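Wodgate Parish Seed Exchange Records

README for the 2026 release
Last updated 30 March 2026
Maintained by Rosaura Valderrama

Summary

This dataset lists the packets of vegetable and flower seed that passed through the Wodgate seed exchange over 3 growing seasons. Each row is one packet. There are 341 rows in the main file, plus a short file of variety names and a file of grower notes. It was put together so that people saving seed in the area can look up what was grown before, how well it came up, and which names refer to the same plant.

Files

packets.csv – one row per packet, 341 rows
varieties.csv – accepted variety names and the other spellings found on packets
notes.txt – comments from growers, lightly edited for spelling
CHANGES.txt – list of corrections since the first release

All files are UTF-8 with a header row where one applies. Commas inside a field are quoted. Empty cells mean the grower left that part of the packet blank. They do not mean zero.

Columns in packets.csv

packet_id: a number written on the packet when it was handed in. Numbers were never reused, so there are gaps where a packet was withdrawn.
crop: common name in lower case, such as bean, pea, tomato, lettuce, marigold.
variety: the accepted name from varieties.csv.
variety_as_written: whatever was on the packet, spelling and all.
year_saved: the year the seed was taken from the plant.
site: Wodgate or Dradholm. Dradholm is on heavier soil and gets frost later into spring.
germ_pct: percent of seed that sprouted in a home test.
germ_days: days from sowing to the end of the test.
isolated: yes, no or unknown. Whether the plants were kept apart from others of the same crop.
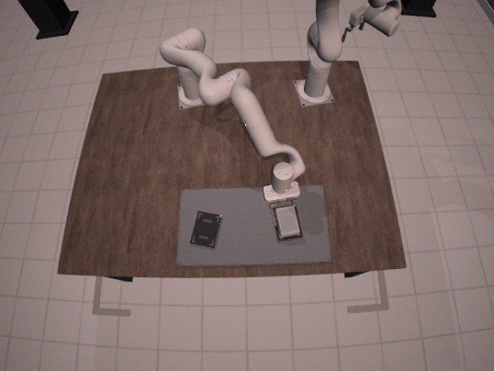

Valderrama, could you say whether germ_pct was always worked out from the same number of seeds? I have been comparing the two sites and the lettuce figures jump around more than I would expect.

No, it was not. The instructions asked for 60 seeds per test, sown on damp paper, but growers with small packets used fewer. The number sown was not written down in the first season, so there is no column for it. Treat a single germ_pct value as a rough guide and compare groups of packets where you can. Parsnip and onion drop off quickly with age, so check year_saved before you read anything into a low value.

Variety names

Names were the slowest part of the job. The same climbing bean came in under several spellings, and two different tomatoes were both labeled Pintér. One is a red paste type and the other is a yellow cherry. They are listed as Pintér (paste) and Pintér (cherry) in varieties.csv. Where a packet said only Pintér and the grower could not be reached, the variety field is blank and variety_as_written is kept.

Lundex is a dwarf pea. It has been written as Lundeks, Lundox and once as London X. All of these are now under Lundex.
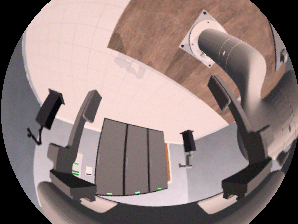 Please keep the old spellings in the file, Rosaura. People bring in packets with those names on them and they will search for what they can read.

They are staying. Nothing in variety_as_written has been changed, including obvious slips.

Known problems

Squash and pumpkin packets marked isolated = no may well be crosses. They are kept for completeness and should not be used to judge a variety. The same goes for anything in the cabbage family.

Some growers wrote the year they handed the seed in where the year saved was wanted. Those rows were fixed where the notes made it clear.

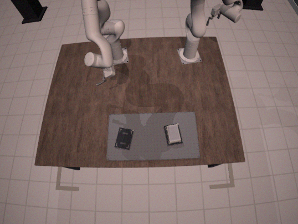

A few packets were split between growers after they were handed in. Both halves carry the same packet_id with an a or b on the end, so read that column as text – a spreadsheet set to numbers will drop them or turn them into errors.

Corrections made in February

Two lettuce packets moved from Dradholm to Wodgate.
Blank germ_days cells that had been filled with 0 on import are blank again.
Accents restored in variety names. 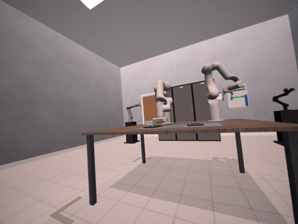
If you downloaded an earlier copy, replace packets.csv and varieties.csv together. The name changes were made in both files, and an old copy of one will not match a new copy of the other.

Privacy

Growers' names, street names and plot numbers have been taken out. The notes file was read through for anything personal.

Use and credit

You may copy, share and change these files for any purpose. Please credit the Wodgate seed exchange and give the release year. Corrections are welcome – send the packet_id, the column and the value you think is right.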